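3. Reading a Board: How Home Woodworkers Describe Grain

3.1 Background to this part of the study

In the previous section we looked at how the members of our two woodworking clubs learned their trade, and at the books and magazines they kept within reach of the bench. We turn now to something that took up far more of our conversations than we had planned for, and that we have come to think is the heart of the whole project: the words people use when they look at a piece of wood and try to tell somebody else what they see.

It may help to say how we arrived here. When we first sat down with the Grusier club, on a Thursday evening that ran very late, we had a list of questions on tools, costs and the setting up of shops in garages and basements. We got through perhaps a third of it. Again and again the talk drifted back to boards, to the one that had been too pretty to cut, to the one that had been bought for a tabletop and had ended up as shelves, and to the long wait for another like it. By the time we visited the Rallus club, in November, we had thrown out most of the list and simply asked people to bring a board and talk about it. We would recommend this to anybody doing similar work. People who are shy about themselves are often not at all shy about a piece of maple.

From the recordings made at both clubs we drew 1,297 separate remarks about the look of wood. A remark, for our purposes, is any stretch of talk in which a speaker says something about grain, color, figure, knots or edges, and it ends when the speaker moves on to another feature or hands the talk to someone else. We read through all of them together, at the same table, and settled our disagreements as they came up (there were plenty, and we enjoyed most of them).

3.2 Borrowed words and homemade words

The first thing to say is that club members have two vocabularies and move between them with great ease. One comes from the lumber trade and from printed guides: cathedral, straight grain, quartersawn, end grain, pin knot. The other is made up at home, and it leans heavily on water, weather, food and cloth. A face was called a pond, a pudding, a windy day. One speaker at Rallus had a whole family of words for ripples, which went from "a breath" for the faintest to "somebody fell in" for the strongest, and her friends at the bench clearly knew the scale as well as she did.

We had expected the trade words to belong to the more experienced members and the homemade words to the beginners. The recordings do not bear this out. Beginners in both clubs held on tightly to the printed terms, and sometimes used them where an older hand would not have, while people with decades behind them were happy to call a board a pudding and leave it there. Dimitrov, the small hardwood yard where many of the Rallus members buy their stock, seems to have played a part in this. Its staff use the trade words on the ticket and the homemade words across the counter, and several members told us they had picked up both on the same visit.

Figure 1 shows the kinds of feature that drew the most talk on a pale board. Oval, swirling figures appear in several places, most of all in a broad band toward the near side, and there is a single small dark knot in that part of the board.
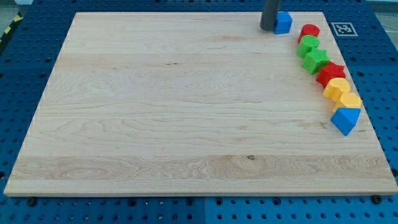

Figure 1. Pale, maple-like board with oval grain figures and a small knot.
Text and figure: Jasetti Working Group on Craft and Language

3.3 The pull of the small knot

Knots deserve a few paragraphs of their own, for they divided our speakers more sharply than anything else. In furniture guides a small knot is mostly treated as a flaw, to be cut around or turned to the underside. Some members felt just that way and said so with real heat. A good many others, though, spoke of a small knot with something close to affection. They gave it a place in the finished piece before they had decided on anything else, and they talked about the rest of the board by its distance from the knot, much as one might give directions in a small town by starting from the church.

This habit of giving directions turned up in 4 of the 5 group sessions, and we did not prompt it. A speaker would put a finger on the knot and then travel outward: up from here it goes quiet, over this way it starts to swirl, follow it down and you come to the edge. The knot served as a starting point that everyone at the bench could share. On boards with no knot at all, people took longer to get going, and they often borrowed a mark from somewhere else, such as a corner or a change in color.

3.4 Stripes, bands and the matter of color

Color was harder. Pale woods in particular seemed to leave people searching, and the same strip was called cream by one speaker and butter by the next, with a third putting in a word for oatmeal. What they agreed on was contrast. If one strip was pinker than the strip beside it, everybody could say so, and they did so quickly, even when they could not settle on a name for either. We take this up again in Section 4, where we compare these remarks with the written descriptions that members sent us by mail, each of them kept under 2,000 words at our request.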